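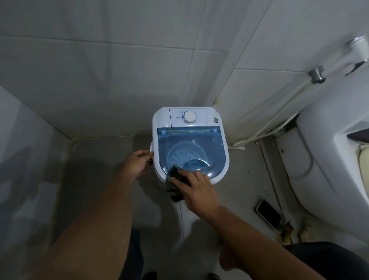
読了時間:7分

Nonine 家庭内拭き作業ルールブック 第2版
発行:Steltard/取扱い:Nasiaオンラインストア

家事ロボットに「拭いて」と頼むとき、みなさんはどこまで決めてから頼んでいますか?私はもともと工場の設備屋で、柵の中で動く腕ばかり相手にしてきたので、家の中の仕事に移ってきたときはけっこう面食らいました。柵がない、床に物がある、拭く相手のほうも動く。それで自分用に書きためたメモがふくらんで、現場の仲間に配るうちに冊子になり、Steltardから出してもらえることになったのがこのNonineです。第2版は全62ページ、チェック項目は98個。初版を買ってくださった方、書き込みのある冊子の写真をたくさん送ってくださってありがとうございました!めちゃくちゃ参考にしました。

■ どんな冊子か

家庭の水まわりや台所で、アーム付きの移動ロボットに拭き作業をさせるときの取り決め集です。メーカーの取扱説明書と、うちの現場で実際に守ることのあいだを埋めるもの、と思ってください。安全規格の解説書ではないので、適合の判断に使うのは無理です。そこは機体のメーカーさんと認証の専門家にお願いします。

中身は「始める前」「触る」「拭く」「離れる」「記録する」の5章立て。1項目につき、やること、確認のしかた、止める条件が1行ずつ。長い説明は巻末にまとめました。現場で読むのは1行が限界なんですよね、私がそうなので。

■ 小型洗濯機の章を新しく入れました

今回いちばん力を入れたところです。浴室の隅に置くタイプの小さい洗濯機、あれを拭くのは人間なら何でもない作業で、左手で本体の横をつかんで、右手の布をフタに当てればいい。それだけなんですけど、ロボットの作業手順に書き起こすと急に項目が増えます。

まず、支える手と拭く手を分けること。軽い本体は横から押すと逃げるので、支える側が先に触れて、力の値が落ち着いてから拭く側が近づく。離れるときは順番が逆です。これを同時にやらせると、フタを押した力で本体がずれて、ずれた本体を追いかけてまた押す、という見ていて胃の痛くなる動きになります(経験済み)。腕が一本の機体なら、押す力の上限をぐっと下げた専用の欄を使ってください。

それから、フタ。白い本体に青い半透明のフタ、なんていう組み合わせだと、奥のパルセーターが透けて見えますよね。人間は迷わずフタの表面を拭きますが、カメラ頼みの機体は中の羽根のほうを面だと思い込むことがあるんです。曲面には照明の映り込みも出ますし。そこで「透明・半透明の面は、画像だけで高さを決めない。最初の接触は弱く、低速で」という項目を入れました。布の色も書く欄があります。黒い布なら白い本体の上では見分けやすいけれど、暗い床に垂れた端のほうは見失いやすい。どちらを優先するかは現場で決めて書き込む形にしています。

垂れた布の端といえば、これも項目です。つかんだ場所から先がどれだけ余っているかを確認してから移動。余りが長いまま腕を振ると、ダイヤルやボタンに引っかけます。

■ 触っていい場所、だめな場所

冊子には区分けシートが付いていて、対象物の上面を三つの扱いに分けて塗れるようになっています。

拭いてよい面:フタの表、本体の外側
弱い力でなら触れてよい部分:ヒンジのまわり、持ち手
触らない部分:タイマーのダイヤル、ボタン、電源コード、給水ホース

ダイヤルを「触らない」に入れたのは賛否ありました。汚れるのはむしろそこだろう、というご意見もよくわかります。ただ、回ってしまうと洗濯機が動き出すかもしれないので、Nonineでは人が拭く場所に決めています。家ごとの事情で変えるのは自由、でも変えたら必ずシートに書いて、日勤と夜勤の両方に回してくださいね。口頭だけの変更は不可です。

■ 床と足もとの項目

水まわりは狭いです。洗濯機の横がすぐ便器、壁には止水栓と細いホース、という間取りはざらにあります。腕の通り道を上から見た図だけで決めると、ホースのたるみを見落とすので、横から見た図も描く欄を付けました。

始める前の章には「床の物を人が拾う」という項目があります。スマートフォン、コード、布の予備。ロボットに避けさせるのではなく、人が拾います。拾えないもの(壁ぎわの配線など)は、区分けシートに線で入れておく。床の汚れと目地の黒ずみは、拭き作業とは別の作業票に切り分けてください。フタを拭いた布のまま床へ降りる手順は、Nonineでは認めていません。便器まわりの布も別です。

あと影!これは初版で抜けていました。人がそばに立つと床や対象物に影が落ちて、段差や汚れと取り違える機体があるんです。立ち会う人の立ち位置を先に決めて、テープで印を付けて、照明をつけた状態で一度空運転。地味ですが、私の現場ではやり直しがずいぶん減りました。

■ 人の手が近くにあるとき

一番もめやすいところなので、きっぱり書いています。人の手が対象物に触れているあいだ、ロボットは接触を始めない。人が手本を見せるときも、手本が終わって手を引き、声を出して合図してから。合図の言葉は現場で一つに決めて、表紙裏の欄に大きく書いてください。うちは「どうぞ」です。短くて聞き取りやすいので気に入っています。

止める合図のほうは言葉だけに頼らないこと。浴室は声が響くし、換気扇も回っています。停止ボタンは立ち会う人の利き手側、濡れない場所に。機体についている非常停止とは別に手元用を足す場合は、メーカーさんに接続のしかたを確認してからにしてください。

■ 記録のしかた

作業ごとに残すのは、対象物、布の種類、支えた場所、力の上限、止まった回数と理由。止まらなかった日も「停止なし」と書きます。空欄だと、止まらなかったのか書き忘れたのか、翌月には誰にもわからないので……。

映像を残すお宅では、住んでいる方の同意を先にもらって、保存期間を紙で渡します。水まわりの映像は、ほかの部屋よりも見られたくないという方が多いです。床に置いたスマートフォンの画面や、壁に貼った予定表が入り込むこともあるので、始める前の章の確認欄に「画面・書類」のチェックを加えました。

■ Cullinaneとの併用について

作業手順の管理にCullinaneをお使いの方向けに、項目番号をそのまま取り込める一覧表を付けています。番号は初版と変わった箇所があるので、古い一覧に上書きせず、別名で取り込んでから見比べてください。使っていない方は紙だけで完結します。私自身、現場ではほぼ紙です。クリップボードに挟んで、終わったら拭く。水に強い紙にしてほしいという要望が多くて、第2版から耐水紙になりました(ちょっと重くなりました、ごめんなさい)。

■ 仕様

書名:Nonine 家庭内拭き作業ルールブック 第2版
ページ数:62
チェック項目:98
付属品:区分けシート、作業票、Cullinane用一覧表
紙:耐水紙、リングとじ
言語:日本語

■ よくいただくご質問から

初版からの差分だけ欲しい、という声には差し替えページで対応しています。Nasiaの購入履歴から申し込めます。

掃除ロボット(床を走る丸いもの)には使えるか。使えなくはないですが、腕がない機体だと大半の項目が余ります。「床と足もと」だけ読んでもらえれば十分かなと思います。

社内研修でのコピーは、購入した冊数と同じ部署の中ならどうぞ。作業票と区分けシートは何枚刷ってもかまいません。むしろどんどん刷って、書き込んで、汚してください。

■ 次の版のこと

窓ガラスと鏡の章を書いているところです。11月に草稿を購入者の方へお送りする予定で、半透明のフタで苦労した話の続きみたいな内容になります。鏡で困った経験のある方、Nasiaの商品ページにあるご意見欄から教えてもらえるとすごく助かります。うまくいかなかった話、大歓迎です。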